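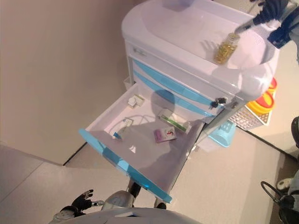
Jendard with the capsules in its right hand and the top drawer of the trolley open.

Teaching a two-handed robot to put things away in a drawer

Posted 15 August 2022

I've had a few messages from people who've got as far as a robot that can wave at them and now want it to do something useful, so I've written up the drawer job we've been doing with Jendard at the Fadgate workshop. It's a lovely first task! You get a reach, a grasp, a lift, a move and a let-go, all on one bit of furniture, and if it goes wrong you've only dropped some vitamins.

I'm going to assume your arms already move when you ask them to and that you've got a picture coming off the head and off the wrist. If you haven't, go and read my April post first, then come back.

What you'll need

A trolley or cabinet with shallow drawers. Ours is a white medical one with pale blue handle strips, and the top has raised edges, so anything that gets knocked tends to stay put. A lock is handy if you share your space (leave the keys in it though, or you'll spend your evening hunting for them, ask me how I know).

A few small things of different shapes. I like one round container you can see through, a couple of cardboard boxes and something floppy. We use softgel capsules, some small boxes and a charging cable.

A stop button within reach of a person. Not across the room. In your hand, if you can.

Setting up

Park the robot facing the drawers, close enough for it to reach the back of the tray without straightening its elbow. A dead straight arm is horrid to control, everything goes stiff and jerky, and you'll blame the software for hours. I did. Mark the floor by the feet with tape once you've found the spot.

Pull the drawer fully open. Half open seems easier but the hand has to come down into it, and the back of the hand is much fatter than you remember. Then have a look at the head picture and check where the shadow falls. Our robot leans over the work and puts a great big soft shadow right across the inside of the drawer, and the first version of our box finder thought the edge of it was an object. A second lamp off to one side softened it, but I'd still recommend doing some of your recordings with the lamp off so that it doesn't come to rely on it.

The grasp

Start with the round one. Ours measures 46 mm across, a nice comfy size for the fingers.

1. Bring the open hand in from above and slightly to the side, palm facing the container. Stop a little short of it.

2. Move in until the thumb is on one side and the fingers are round the other. Go slowly. If the container skates across the top you've come in too low or too quick.

3. Close the thumb and fingers together. Please don't close the thumb first! I had it that way for ages, copied from an old Totholm script, and it shoved everything sideways before the fingers arrived.

4. Let the grip settle, then lift a finger's width and hold. If it's slipping, you'll see the label turn in the wrist picture well before it falls.

5. Lift clear of the raised edge before you go anywhere sideways.

For grip force, begin with the lowest setting that will hold it and creep up. Raghda Hijazi did ours with an old kitchen scale and a lot of patience, and her numbers were so much better than my guesses that I've deleted mine.

Watching the wrist camera

The head camera is good for getting you near. For the last little bit you want the one on the wrist, and you want to look at what the other fingers are up to as well as the ones doing the holding. Fingertips end up in funny places when things are packed together.
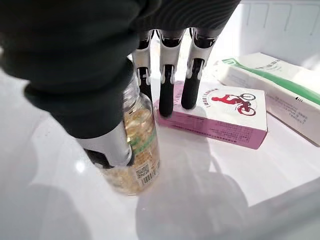 From the wrist: capsules in the grip, with fingertips down on the pink and white box beside them.

If your fingers touch a neighbouring box, a bit of contact is fine. Pressing isn't. Cardboard dents, and once a lid has a dent in it your nice flat top isn't flat any more and the depth readings go a bit mad. I set a limit on how hard each finger may push, separate from the grip limit, and if it trips the hand backs straight up and has another go. The Nuttall library lets you set these per finger. If yours only has one limit for the whole hand, leave a bigger gap between your objects until you've got the basics working.

Shiny surfaces are the other pest. White plastic under a bright lamp gives you glare spots and faint reflections of whatever's sitting on it, and see-through things are worse still. I mask out anything that's blown to pure white and just accept a small hole in the picture there.

Letting go

Lower until the base meets the tray, then wait a beat. Open the fingers before the thumb, only a crack, then the lot, then go straight up. If you open everything at full speed a fingernail's worth of drag will tip a tall container over.

Recording your runs

Guide the arm through the whole job by hand and record it, over and over, moving the objects a bit every time. I know. It's dull. Put the radio on. We've got 369 recordings for this trolley and I'd say the change came when we stopped setting the boxes out neatly and let them sit at whatever angle they landed. Keep the bad ones too, in a separate folder, with a note of what happened.

Things still bugging me

The cable. It loops differently every time and the hand either misses it or comes up with 3 loops of it and drags a box along too. We're trying a pinch near the blue connector end, with no great success so far.

Closing the drawer afterwards with the left hand, which works 2 times out of 3 if the robot's feet are exactly on the tape. I want it better than that before I write it up, so I'll do drawers as their own page. If you've got a good way of pushing on a handle strip without the hand sliding off the end, do leave me a comment!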